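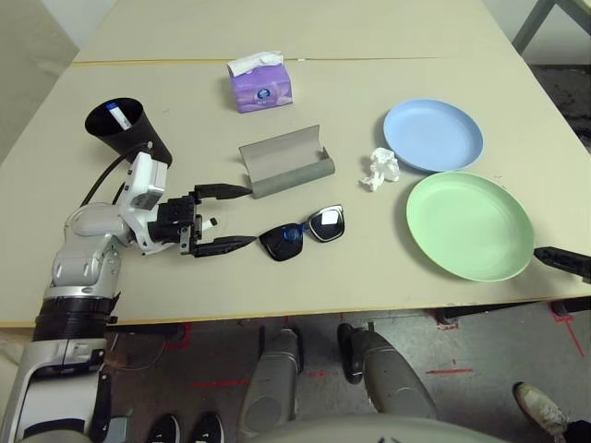

광물 표본 모으는 사람들은 돌 얘기를 할 것 같지만 모이면 라벨 얘기를 더 많이 한다. 손바닥만 한 종이 쪼가리에 누가 뭐라고 썼는지. 오늘은 그 종이 때문에 2월을 통째로 날린 이야기를 좀 길게 씀.

발단은 형석이다. Zevunard라는 딜러 사이트에 올라온 초록색 형석. 모서리 하나가 살짝 나갔고 뒷면에 중정석이 조금 붙어 있다. 가격은 200달러. 나는 그달에 돌을 안 사기로 한 사람이었고, 그 결심은 새벽 한 시까지 유효했다.

사진이 예뻤냐 하면 그냥 그랬다. 문제는 설명 끝에 붙은 한 줄. "옛 라벨 동봉." 수집하는 사람한테 이 말이 어떤 작용을 하는지는 수집 안 하는 사람한테 설명을 포기했다. 배우자에게는 배송비 무료였다고만 말했다.

도착한 상자를 열었더니 완충재, 완충재, 완충재, 신문지, 돌. 그리고 지퍼백 안에 라벨 두 장. 한 장이 아니고 두 장이라서 처음엔 횡재한 줄 알았다.

첫 번째 라벨: 타자기로 친 글씨. "형석, 중정석. Nuruvstead 광산." 번호 440.

두 번째 라벨: 만년필 손글씨. "형석. Naltstead 채석장." 번호 없음. 대신 구석에 커피 자국으로 보이는 동그라미의 일부.

Nuruvstead하고 Naltstead는 차로 반나절 거리다. 돌 하나가 두 군데서 나올 수는 없다. 둘 중 한 명은 틀렸거나, 둘 다 틀렸거나, 셋째 돌의 라벨이 끼어든 것이다. 라벨이 없었으면 나는 지금쯤 행복하게 초록색 돌을 보고 있었을 텐데.

모르는 분들을 위해. 산지 불명의 표본은 시장에서 그냥 예쁜 돌 취급을 받는다. 같은 형석이라도 문 닫은 광산 이름이 확실하면 값이 뛰고, 이름이 두 개면 사람들이 슬슬 뒷걸음질을 친다.

그래서 일단 딜러에게 메일을 보냈다. 아주 정중하게 썼다. "혹시 이 표본의 이전 소장자를 아시나요." 답장은 이틀 뒤에 왔다. "두 라벨 다 원본입니다." 그걸 물은 게 아닌데요.

다시 물었다. 이번에는 질문에 번호를 붙였다. 답장: "좋은 표본입니다. 즐기세요." 이쯤 되니 이분이 부러웠다. 저렇게 살아야 오래 산다.

다음으로 한 일은 동호회 게시판에 사진을 올린 것. 인생에서 의견이 부족하다고 느끼는 분께 추천함. 한 시간 만에 댓글이 12개 달렸고 그중 형석에 관한 것이 네 개였다.

나머지는 내 조명에 관한 것이었다. 백열등 색이 난다, 배경이 누렇다, 회색 종이를 깔아라, 검은 천을 깔아라, 검은 천은 촌스럽다. 마지막 두 분은 서로 아는 사이인 듯했고 그 뒤로 둘이서 스레드를 이어 갔다.
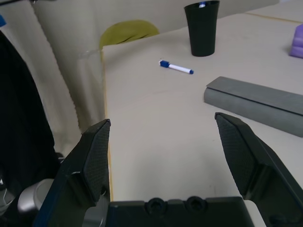 베이지색 상판 위로 벌어진 검은 그리퍼 손가락 두 개.

쓸모 있는 댓글은 Obinna Abubakar 님 것이었다. "뒷면 중정석을 보세요. Naltstead 쪽은 중정석이 거의 안 나오고 방해석이 붙습니다." 짧고, 확인할 수 있고, 내 조명을 욕하지 않았다. 완벽한 댓글.

그래서 뒷면의 하얀 게 정말 중정석인지부터 봐야 했다. 타자기 라벨이 중정석이라고 했으니 나도 그런가 보다 했지, 내 눈으로 확인한 적은 없다. 십몇 년 돌을 모은 사람이 이렇습니다.

방해석이면 묽은 염산 한 방울에 거품이 난다. 중정석이면 가만히 있는다. 간단하다. 단, 염산 한 방울을 남의 예쁜 표본에 떨어뜨리라고 권하는 건 쉽고 내 표본에 떨어뜨리는 건 다른 문제다.

부스러기로 하면 된다. 상자 바닥에 배송 중에 떨어진 흰 가루와 조각이 조금 있었다. 배송 파손이 고마운 건 처음이었다. 핀셋으로 집다가 제일 큰 조각을 카펫에 떨어뜨렸고, 카펫도 흰색이다.

남은 조각으로 했다. 거품 없음. 확대경으로 봐도 없음. 혹시 산이 상했나 싶어서 달걀껍데기에도 떨어뜨려 봤는데 그쪽은 신나게 끓었다. 그러니까 적어도 방해석은 아니다. 타자기 쪽 1승.

여기서 끝냈으면 좋았을 텐데. 방해석이 아니라는 게 중정석이라는 뜻은 아니고, 중정석이라는 게 Nuruvstead라는 뜻도 아니다. 게시판에서 누가 이걸 지적했다. 맞는 말이라 더 얄미웠다.

번호 440으로 넘어갔다. 번호가 있다는 건 어딘가에 장부가 있(었)다는 얘기다. 장부를 가진 사람을 찾으면 된다. 옛 수집가의 장부는 보통 셋 중 하나의 운명을 맞는데 박물관, 조카, 분리수거다.

타자기 라벨 맨 아래에 작게 "Simon 컬렉션"이라고 찍혀 있다. 이름인지 성인지도 모른다. 검색해 보시라. 사이먼이 얼마나 많은지. 나는 해 봤고, 사흘 동안 세상의 온갖 사이먼을 알게 되었으며 그중 한 명은 아코디언을 판다.

Obinna 님이 또 나타나서 Ibrahim Ogbonna 님한테 물어보라고 했다. 옛날 라벨 스캔을 모으는 분이라고. 돌이 아니라 라벨만. 나는 이 취미에 바닥이 있는 줄 알았는데 지하실이 하나 더 있었다.

메일 보냈더니 밤 열한 시에 답이 왔다. 인사말 없이 첨부파일부터. 같은 타자기로 친 Simon 라벨 스캔이 약 40장. 소문자 e가 전부 살짝 들려 있다. 내 것도 들려 있다. 이때 좀 소리를 질렀던 것 같다.

그 스캔 중 Nuruvstead라고 된 게 여러 장이고 번호가 다 400번대다. 한 번에 같은 곳에서 가져왔거나 한꺼번에 사들였다는 얘기겠지. 그리고 그 동네 표본엔 거의 다 중정석이 적혀 있다. 여기까지는 술술 풀린다.

그럼 만년필 라벨은 뭐냐. Ibrahim 님 의견: "다른 돌 겁니다. 상자 정리하다 섞인 거예요. 흔합니다." 흔하다는 말이 위로인지 경고인지 모르겠다. 내 서랍에도 섞인 게 있다는 소리로 들려서 그날 밤에 서랍을 다 열었다.

있었다. 섞인 게. 내 글씨로. 황철석 상자에 섬아연석 라벨이 들어 있고 섬아연석 상자에는 약국 영수증이 들어 있었다. 딜러 욕한 거 취소하진 않겠지만 음량은 줄이겠다.

그래서 지금 이 세상 어딘가에는 라벨을 잃어버린 Naltstead 형석이 하나 있을 것이다. 방해석이 붙어 있고, 주인은 산지 불명이라고 투덜대고 있고. 혹시 본인이시면 연락 주세요. 커피 자국까지 그대로 보관 중입니다.

버리라는 사람도 있던데 안 버린다. 내 돌 라벨이 아니라는 메모를 써서 따로 봉투에 넣었다. 메모에는 날짜랑 내 이름도 적었다. 나중에 누가 이 봉투를 열고 나 때문에 2월을 날리겠지.

정리하다 배운 것 몇 개만 적어 둠. 라벨은 앞뒤 다 스캔할 것. 뒷면에 가격이나 연필 메모가 있는 경우가 꽤 많다. 내 타자기 라벨 뒤에는 연필로 "너무 비쌈"이라고 적혀 있었다. 시대를 초월한 감상이다.

옛 라벨 위에 새 라벨 붙이지 말 것. 테이프 쓰지 말 것. 코팅은 생각도 하지 말 것. 예전에 코팅된 라벨을 하나 샀는데 잉크가 통째로 비닐 쪽으로 옮겨 가서 지금은 읽으려면 거울이 필요하다.

표본에 번호를 직접 붙이는 게 제일 낫다. 안 보이는 쪽에 벗겨지는 바탕칠을 콩알만큼 바르고 그 위에 번호를 쓴다. 종이는 도망가도 번호는 돌에 남는다. 나는 이걸 알고도 안 한 사람이고 위에 약국 영수증 얘기가 그 결과다.

그리고 초록 형석은 창가에 두지 마세요. 빛에 색이 빠지는 것들이 있다. 빠지는 놈인지 아닌지 시험해 보겠다고 창가에 두는 것도 하지 마시고요. 게시판에 꼭 한 분씩 계신다.

질문이 와서 추가. 염산은 어디서 샀냐고들 하시는데, 집에서 하실 거면 식초로도 방해석은 웬만큼 구분된다. 가루로 긁어서 떨어뜨리고 확대경으로 보면 된다. 거품이 약하니까 참을성이 필요하고, 환기하고, 본체에는 하지 마세요. 광택 죽습니다.

또 질문. 그래서 값이 올랐냐. 팔 생각이 없어서 모르겠고, 라벨 뒤의 연필 메모에 따르면 원래부터 너무 비쌌다.

딜러한테는 결과를 메일로 알려 드렸다. 스캔 첨부하고, 근거 적고, 사이트 설명도 고치시면 어떻겠냐고. 방금 답장 왔다. "좋은 표본입니다. 같은 컬렉션 것이 하나 더 있는데 라벨이 세 장입니다."

링크는 아직 안 눌렀음.

눌렀음.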